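Flendau Two-Door Cabinet - Set-up Guide
Section 4: Placing, shelf, doors, first loading
By Bandix Product Support | June
Shares 20 | Comments 3

Complete Section 3 (carcass and back panel) before starting. The doors must be hung and both hinges on each side screwed down, but not yet adjusted.
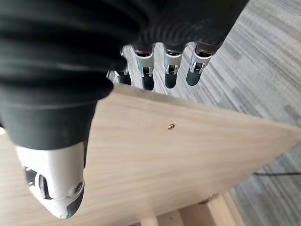
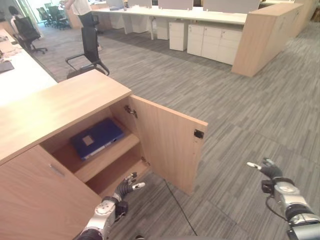
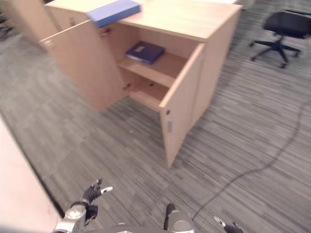
The Flendau is 800 mm wide, 622 mm deep and 771 mm high, and is supplied with one shelf. The compartment is shared by both doors, with no center post. Set the shelf at mid-height for general office use. A ring binder can then be laid flat on it, as with the navy one, and the space below stays free for boxes or taller items. On carpet tiles, check the door clearance over the whole swing, as the lower edge of an open door runs close to the floor.

4.1 Placing the cabinet

1. Empty the cabinet and remove the shelf.
2. Close both doors and tape them shut.
3. Lift the cabinet into place with two people. Do not drag it over carpet seams.
4. Remove the tape. Leave enough room in front for both doors to open without touching a chair base or desk leg.
5. Place a spirit level on the top, first left to right, then front to back. Turn the leveling feet until both readings are true.

Note: Route any floor cable clear of the door swing before loading.

4.2 Fitting the shelf

1. Push the four shelf pins fully into the holes at the same height.
2. Tilt the shelf, pass it through the opening and lower it onto the rear pins first.
3. Press down on each front corner. The shelf must not rock.

CAUTION: Maximum shelf load is 20 kg, evenly spread. Do not load the shelf if a pin is loose.

4.3 Adjusting the doors

1. Open both doors.
2. Loosen the fixing screw on the upper hinge by half a turn. Do the same on the lower hinge.
3. Move the door up or down until its top edge is parallel with the cabinet top. Tighten both screws.
4. Close the doors and look at the center gap. Correct it with the side screw, a quarter turn at a time.
5. Check the magnetic catch. If the door springs back, move the strike plate 1 mm forward - see part 771 in the parts list.

CAUTION: Do not lean on an open door or hang bags from it.

4.4 First loading

1. Load the lower compartment first, heaviest items at the back.
2. Lay or stand binders on the shelf with labels facing the opening.
3. Keep items clear of the front edge by the thickness of a finger, then close the doors slowly.

Note: The top may be used for folders and papers. Do not place a printer on it unless the Zadlow wall bracket (part 622) is fitted.

Replacement hinges are supplied by Magalhães. Quote the code stamped on the hinge arm.

3 comments

Guest, 9:14 am
Step 2 in 4.3 should say to hold the door up while the screws are loose. Mine dropped onto the carpet.

Guest, 11:40 am
Does the 20 kg apply to the bottom panel as well?

Bandix Product Support, 2:05 pm
No, the 20 kg limit is for the shelf only. We will add a line about supporting the door.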